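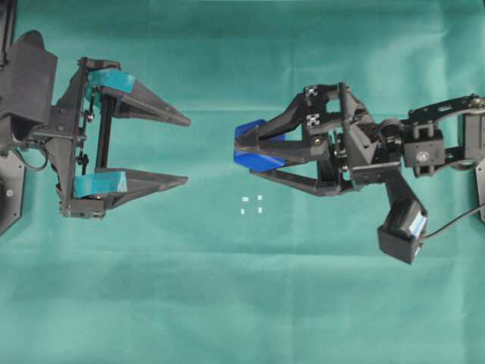 Stoton Supporters' Trust: minutes of the meeting held on 27th February

Present: Izzati Jugah (chair), Sulastri Rondonuwu (minutes), 12 members. Apologies from the Saltness branch, whose minibus remains a matter of faith.

1. Draft picks
The club holds 3 picks and has told us it is "comfortable". Members recalled it was comfortable last year too, shortly before choosing a second punter. A motion that the club take a lineman was carried. The club is not bound by this and has never shown any sign of knowing we vote.

2. Trade with Prullby
Sulastri reported the rumour that our first pick goes to Prullby for Menon, a receiver with good hands and one good knee. Discussion was lively — the chair asked twice for one voice at a time and got four.
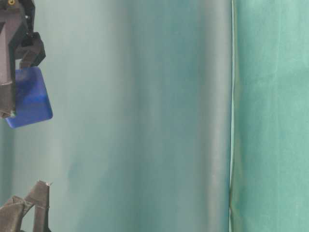
It was agreed to write to the general manager asking for his reasoning, or failing that, a reply.

3. Season tickets
Renewals stand at 688, against 724 last year. The club blames the weather. Members blamed the punters.

4. Draft night
To be held in the clubhouse in June. Izzati to book the big screen and find the remote.

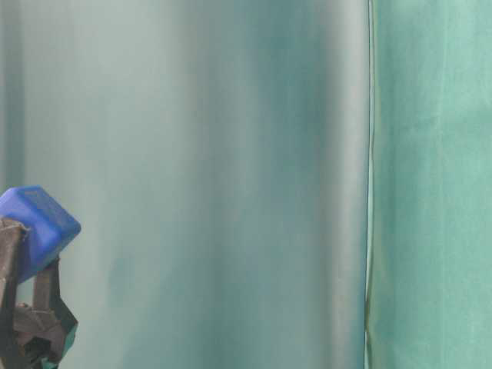 Small blue cube held in a gripper.

5. Any other business
The tea fund is short again. Meeting closed.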